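4.2. El problema de las piezas sin dueño

Todo inventario doméstico tiene una categoría que sus autores preferirían no haber abierto. En el nuestro se llamó primero «varios», después «pequeños objetos geométricos» y, en la versión que se analiza en este artículo, «piezas sueltas de juego». El cambio de nombre costó tres reuniones y mejoró poco la fiabilidad de la codificación, aunque sí el ánimo de los codificadores.

Entran en esta categoría los bloques, cubos, fichas y demás elementos que pertenecieron alguna vez a un conjunto y que en el momento del registro aparecen separados de él. De los 55 hogares del estudio Tillbridge, solo 7 declararon no tener ninguno. En las visitas posteriores encontramos piezas en todos ellos, casi siempre en el cajón de la cocina donde también viven las pilas de carga desconocida y las llaves que no abren nada.

Lo que nos interesa es la persistencia. Un bloque suelto carece de utilidad evidente: no completa un juego que ya no existe y tampoco sirve de adorno, salvo en casas con una tolerancia decorativa fuera de lo común. Sin embargo, se conserva. Los participantes ofrecieron tres justificaciones recurrentes: que el resto del juego «tiene que estar en alguna parte», que sería una pena tirarlo estando en buen estado y que quizá lo quiera un niño, por lo general no especificado. La primera fue la más frecuente, incluso en un hogar donde el resto del juego se había donado 30 meses antes con constancia por escrito.

El cubo merece mención aparte. Frente a la ficha, que se confunde con un botón, o al cilindro, que rueda bajo el frigorífico y resuelve por su cuenta el dilema del almacenamiento, el cubo se queda donde se le pone. Se apila, no se aplasta y ocupa el mismo espacio en cualquiera de sus posiciones. En la escala de manejabilidad Lindqvist obtuvo la puntuación más alta de la categoría, resultado que no sorprendió a nadie que hubiera intentado guardar una pirámide en una caja llena.

El color plantea una dificultad menor pero tenaz. La ficha de registro pedía un único término por objeto, y un cubo de color uniforme presenta, según le dé la luz, un tono distinto en cada cara. La figura 3 ilustra el caso: la cara superior tira a menta, la frontal es algo más oscura y la izquierda queda en sombra, en un verde más profundo. Ante piezas de este tipo, hubo codificadores que escribieron «verde», otros «verde claro» y uno «verde, creo».
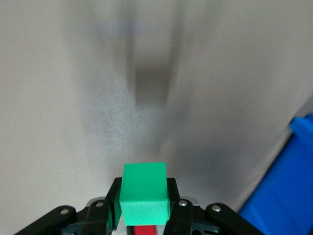 Figura 3. Cubo verde de superficie mate y aristas vivas, sujeto por dos caras opuestas.

Adoptamos finalmente la regla de anotar el color genérico y reservar los matices para el campo de observaciones, que desde entonces es la parte más leída de la base de datos Drasis. El acuerdo entre codificadores mejoró en los verdes y en los rojos. En los azules sigue abierta una discusión sobre el turquesa que excede los límites de este trabajo y, a estas alturas, los de la cortesía.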